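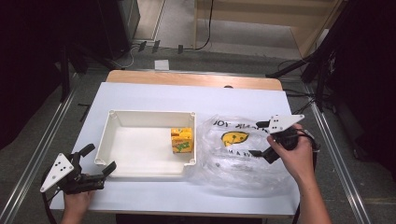
Please could you say something about the Trullirwood coat once you've worn it outdoors, because the shop only shows it buttoned up on someone standing still, and I can't tell if there's room for a cardigan. That came in under my last post, and four more of you asked much the same thing, so the coat gets its own review.

Umon Trullirwood swing coat, bottle green
Posted Thursday, October 15, 2020

I bought mine with my own money in the early autumn sale. It was reduced to £100. Umon haven't sent me anything and don't know I'm writing this.

The coat is a 1950s shape, fitted across the shoulders and then falling straight out from the underarm with no waist seam. It has a wide collar, bracelet-length sleeves with a turned-back cuff, and three large covered buttons. There is a single inverted pleat down the centre back. It's sold over full skirts, and most coats on the high street won't go over a full skirt without squashing it flat, which is why I've been looking for one for two winters.

Fabric

The label says 77 per cent wool, with the rest made up of polyester and a little nylon. It's a medium-weight cloth with a slightly brushed surface. It doesn't itch at the neck, and I am someone who can't wear most wool next to the skin. It does collect fluff. I've already been over it twice with a clothes brush, and the area under my bag strap is beginning to look rubbed. I'd expect some bobbling there by the end of November.

The lining is a plain acetate satin in a matching green. It's cut generously and has a proper pleat at the back, so it doesn't pull when you reach forward. One of the hem stitches had come loose when it arrived. I caught it down with a few stitches and it has held.

Sizing

I take a 14 in most vintage reproduction brands and ordered the same here. The shoulders are exactly right. The bust is fine over a blouse, and fine over a thin knitted cardigan. Over a chunky jumper it's tight at the top of the arm, and I wouldn't want to drive in it. If you plan to layer up heavily, go up one size and accept that the shoulder seam will sit a bit low.

Length is the part I would check before ordering. On me it ends just below the knee, so a calf-length circle skirt shows by a good hand's width. I like that, but if you want your dress covered, you'll need something longer. My old Jusura princess coat comes down a lot further and covers everything, though it won't go over any petticoat at all.

Wearing it

I've had it on for work, for a windy afternoon at the coast and for a long wait at a bus stop. The swing shape is lovely when you're walking. In a strong wind it's less good. There are only the three buttons, the lowest of them sits at about the waist, and below that the fronts blow open. I've sewn a large press stud on the inside a little way down, and it makes a real difference without showing.
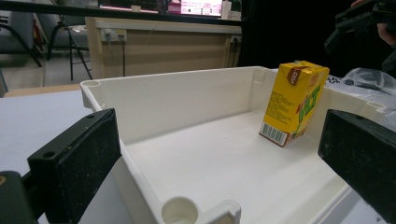
Yellow drink carton in a white tray.

The bracelet sleeves need long gloves. I knew this when I bought it and still went out the first time in short ones, with a strip of cold wrist on each side. Morikawa do a plain knitted pair that reach well up under the cuff, and those are what I wear with it now. The black ones look better with the green than the brown.

Pockets: there are two, set into the side seams, and they're deep enough for a phone and keys. They sit rather far back, so you have to feel for them. If you put anything heavy in, the coat hangs unevenly and the pleat opens.

The collar is the best thing about it. It stands up by itself if you turn it, and lies flat if you don't. A small silk scarf tucks in neatly and a brooch doesn't drag on the cloth. I've worn it with my mustard beret and with a cream one, and both were good. I tried a wide-brimmed hat and the brim kept catching on the collar at the back.

Care

Dry clean only. My local cleaner charges £15 for a full coat, so I'll be doing that once, in spring, and airing and brushing it in between. The covered buttons feel secure, but there is no spare in the packet and no scrap of fabric to cover a new one. At the full price I'd be cross about that.

Colours

It also comes in navy and a dusty rose. I've only seen the green in person. It's darker than it appears on the website, closer to a pine green, and under indoor lighting it can pass for black.

Would I buy it again?

At the sale price, yes. At full price I'd want another button, a spare in the packet and a slightly longer sleeve. For anyone who wears full skirts through the winter, it does the main job, and my petticoats come out from under it in the same shape they went in. I'll add a note here after a few months' wear to say how the cloth has lasted under the bag strap.

Four stars out of five.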